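The Office Mug, and Other Things We Never Bring Home

Every workplace has a cupboard, and every cupboard tells you who quit.

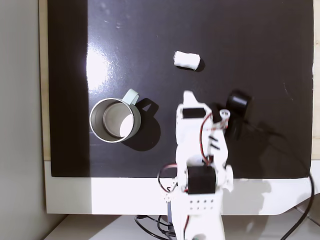 A Shelf With a Memory

The kitchen at Drandmont, a payroll firm in Grosbridge where I spent 3 years moving numbers from one column to another, had a cupboard that would not close. Behind the door stood mugs from trade shows, mugs from banks that had since merged, and one that said World's Best Grandpa, though the oldest person on our floor was forty-four.

You learned the rules by breaking them. In my first week I picked a blue one off the front row and drank from it through a meeting in which I was not spoken to. The blue one belonged to Accounts. All of Accounts, apparently, in shifts.

Memos Were Sent

Management tried to fix things one September. An email went out asking us to claim our mugs by noon or lose them to charity. The email was 599 words long and included a section on spoons. Not one mug was claimed. Claiming a mug meant admitting you had left it in the sink since spring.

So the company ordered a matching set from Jalleo, white, with the logo on the side. Within a month they had all gone. I have since seen one at a yard sale, holding paintbrushes, priced at a dollar. I thought that was high.

The Metal Years

Then came the travel mug, which promised to keep coffee hot until evening, as if anyone wanted coffee from that morning in the evening. People who had been happy with chipped china began talking about lids. Surdu, the café downstairs, took a quarter off if you brought your own, and grown adults with pensions walked back up 2 flights of stairs to get it.

I bought one too. It leaked into my bag on the second day and I carried it for another year, out of loyalty to the price.

What Stays Behind

When I left Drandmont I packed a box: a stapler, a cardigan, a plant past saving. My mug I put back in the cupboard, second row, handle out. Accounts probably has it now.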